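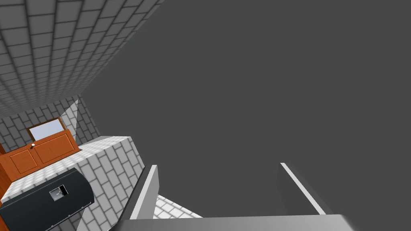 Slide 2. Where the examples come from

Posted by Sihan Ye, Wednesday
34 shares | 4 comments

Start with the kitchen. Everything I show today was gathered in simulation, under the project we call Falludeck. The wrist view is what the policy gets when it has to close the fingers on something. A lot of the time it gets tile and cabinet, with nothing between the fingers. Keep those stretches in. We cut them in April, and the Yorath model got worse at finding its way back to the counter.

Say how an example is made. One operator drives both arms from a desk. Each example has a typed instruction, the joint positions and the camera streams. Stop the recording when the task is done or when the operator gives up. Mark which one it was.

Target for the first set: 1000 examples. Give the number, then move on.

Slide 3. Layouts

Benitov builds the rooms. Wall finish, floor, counter and door positions all change between layouts. The robot stays the same. We hold back 4 layouts for testing and never record in them.

Narrow rooms take the longest. The operator has to think about the base and both arms at once, with a wall on each side and small items on the counter to reach for.

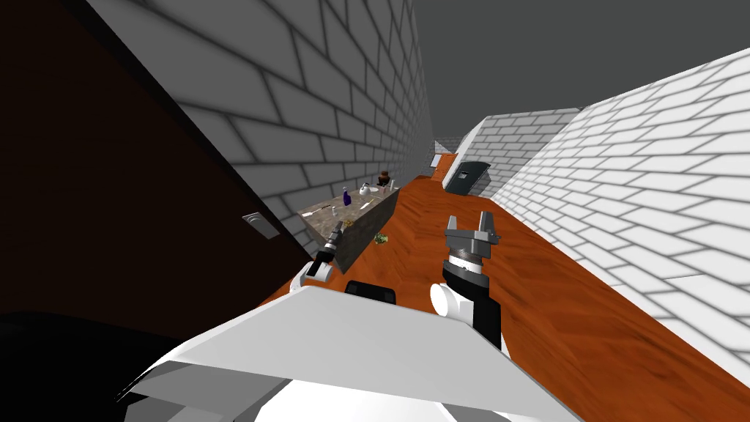 Food on the floor is its own label. We don't throw an example out for it. If the operator goes down to pick something up, that part gets a second instruction and counts as a separate task. If they carry on without it, the label says so.

Slide 4. Checking

Every example is watched by 2 people. They mark the start and end of each reach. Where they disagree, it goes to Grekov for a third look. Mention that this is slower than the recording.

Pause for questions before the training slides. Someone will ask about real kitchens. Answer: next set, same labels.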